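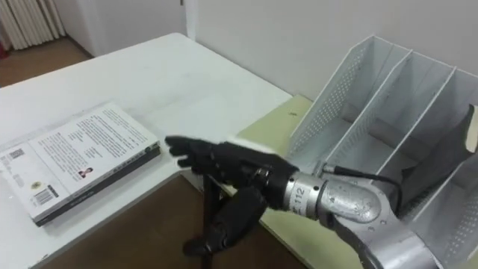

The robot hand beside the two-book stack, with the file organizer on the right.

Progress report to the Zuccaro fund, second period
Project: Household and shop chores by machine, Tinddale test room
Prepared by Gönül Kozan

Dear Lesley,

In this period we worked on one chore only, tidying books from a table into an upright organizer. You asked us in December to choose a task which both a family and a small shop would recognize, and the Hirkton bookstore told us that putting books back is the job they would most gladly give away.

Results. We made 57 attempts with two books on the table. In 16 of them both books ended standing in a compartment. In the others the most common problem was the first step, getting a finger under the cover of the upper book. When the two books are almost the same size the hand often moves both together. A person solves this without thinking – the machine needs up to five tries, and sometimes it pushes the stack away.

Placing is better than we expected. Once the book is held well, the slanted compartments help, and the arm seldom misses the opening. Līga Grīnberga has rewritten the part that chooses the approach angle, and the last attempts were calmer to watch. Thick books remain difficult.

Speed. We are still much slower than a person. Chun-yin Yau timed a shop assistant at Hirkton for comparison and I will send his table separately, as he wants to check it once more.

Can it do the chore yet? My answer for this period is no, if nobody stands next to it. With a person near to correct the stack, it can finish a small table. I would not promise the bookstore more than this.

Next period. Duyên Giáp will start with paperbacks, which bend and so need a softer grip. We also ask permission to move the money left from travel to spare finger parts – the amount is in the budget sheet, line 5. Please reply to me or to Tin-yau Chow before we place the order.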